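Cómo lavar la funda de la cama de tu gato

Las fundas Guvville y Zarkden se quitan por la cremallera trasera. Antes de meterlas en la lavadora, pasa un rodillo quitapelos por las dos caras y sacude los pliegues al aire libre.

Lava la funda sola, con agua fría y un centrifugado de 600 vueltas. No uses suavizante – el perfume hace que muchos gatos dejen de acercarse a la cama. Si hay manchas de orina, déjala antes 18 minutos en agua con un limpiador enzimático.

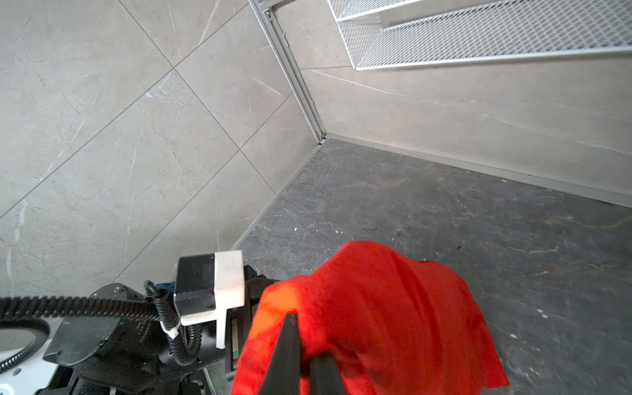
Tela roja con una esquina suelta.

Tiéndela a la sombra, con la cremallera abierta. Tarda más de 6 horas en secar, según el tejido. El relleno no se lava: se airea y se ahueca a mano.

Cuando vuelvas a montarla, mete primero las esquinas del fondo y cierra despacio. En los modelos Mensah el cierre va por debajo – dale la vuelta al cojín antes de empezar.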